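Right, the laundry thread. Several of you asked for it after the great towel argument, and more than one of you will regret it.

1/ Background for the newly arrived. I have moved into a flat in Brerasmont with a proper stacked washer-dryer. Before this I had a shared machine in a basement, a jar of coins and a deep mistrust of everyone on the second floor.

2/ I assumed laundry would become a pleasure. I pictured myself humming. What happened is that I now do the same amount of laundry with fewer excuses.

3/ First discovery: a stacked unit means one door at knee height and one door up by your face. The knee one is the one you spend your life with. My back has opinions about this and shares them on the stairs.

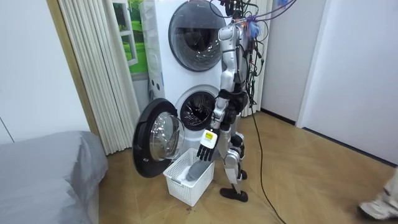

Bottom door open, top door shut, basket on the floor. The classic arrangement.

4/ Basket position is everything. I used to park it behind me and swivel, like a man unloading a very small ship. Dolores Greenberg, who taught me to iron and has never let me forget it, watched this once and moved the basket with her foot. No words. Just the foot.

5/ It now goes right by the open door. Socks that fall, fall into the basket. I would estimate my sock losses are down from "constant" to "weekly".

6/ On the door itself. It opens to the left and sticks out exactly as far as a shin. I have met it four times in the dark. It has not moved for me once.

7/ A word on baskets. I owned a wicker one for years because I thought it made me look like someone with a garden. It snagged every jumper I own. Priya Holloway has a fabric one that folds flat, which it also does when you put washing in it.

8/ So: white plastic, holes all over, no charm whatsoever. Best thing in the flat. You can wipe it, you can drop it, and damp things don't sit there stewing while you answer the door.

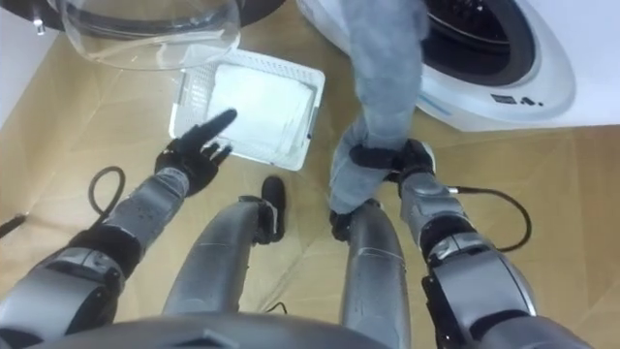 9/ Towels, then, as I know that's what you came for. I wash them separately. I wash them at 40. I do not put softener anywhere near them, and the person who replied "enjoy your sandpaper" has been muted until the autumn.

10/ Softener makes a towel feel lovely and dry like a raincoat. I will not be taking questions. (I took 27 questions last time.)

11/ Folding: in half longways, in half again, then into thirds. Alaric Nakamura rolls his, like a hotel. Alaric Nakamura also has an airing cupboard you could hold a wedding in, so he can do as he likes.

12/ The rubber seal round the drum. Wipe it. Pull the fold back and look inside it, once, so that you understand. In March I found a hair grip, a bus ticket and something I've decided was a raisin.

13/ Leave the door ajar afterwards as well. Yes, I know what I said about shins.

14/ Imani Boateng asks whether I use the dryer for everything. No. Sheets and towels go in, jumpers go over the back of a chair, and the good shirt hangs off the bathroom door looking like somebody waiting for a lift.

15/ For the person who wanted to know if you can put a duvet in: you can put it in. Getting it out was a whole evening.

16/ Next thread is probably the ironing board, which has started screaming when I open it. If anyone knows what you oil on those, my replies are open.

Last updated: April 27, 2025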